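Skirau Residents and Leaseholders Forum
Board: Interiors and Finishes
Topic: Pale floral wallpaper with a marble-pattern floor
Status: Open

Posted by: C_Heffernan
The management office has asked residents of the Prirkora building to submit comments on the finishes proposed for the hobby room on the lower level. The proposal pairs a lavender wallpaper with a marble-patterned floor in gray-beige. Members are requested to confine their remarks to the finishes. Questions on booking hours belong on the Room Use board.

Catríona Heffernan
Board moderator

Posted by: meinecke_g
I wish to record an objection to the wallpaper. A small repeating floral is suited to a bedroom. In a room intended for handiwork, where people must find small parts against whatever is behind them, a plain painted wall would be preferable. I have no objection to the floor.

Gunther Meinecke, Unit 34

Posted by: MyHua
With respect to the previous member, I hold the opposite view. The floor is the weaker choice. A marble pattern has veins and patches, and a dropped screw or bead is easily lost in it. The walls are not where things are dropped.

I would ask that the two finishes be judged together. Paper and flooring samples were on display at the office as separate squares, and a square held in the hand says very little. The attached picture has a pale lavender paper and a gray-beige marble pattern together.

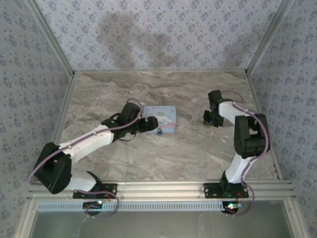 Prirkora, Aug 11, 2020

The print is made up of small clusters of dark blue-gray flowers. With the paper on three walls the effect is quieter than I had expected from the catalog page. The light-blue tin on the floor stands out sufficiently, and so does the little blue-and-yellow piece in front of it. I therefore withdraw part of my concern about the floor, as regards colored items. I maintain it for anything gray or beige.

Mỹ Hứa

Posted by: meinecke_g
I have studied the picture. A blue tin would be visible on almost any floor. It does not settle the question of the walls, and my objection stands.

Posted by: b.melis
May I inquire about the tin? I can make out a cartoon-style drawing on the lid and a faint pink stripe near the bottom, but not the lettering. My late aunt kept buttons in one of a similar color and I have been looking for a replacement.

Brunello Melis

Posted by: C_Heffernan
Mr. Melis is kindly referred to the Exchange and Wanted board.

Posted by: KOD_285
On the matter of cost, the paper is quoted by Skevska at 13 rolls. Painting would be cheaper in the first year. I papered my own hallway in November with a floral from the Tam range and found that a small repeat hides scuffs very well, which paint did not. I support the paper and would accept either floor.

Kieran Ó Dubhghaill

Posted by: meinecke_g
Has Skevska stated whether the paper may be wiped with a damp cloth? If it may not, the remark about scuffs is of limited value.

Posted by: KOD_285
The quotation does not say. I will write to them and post the reply on this topic.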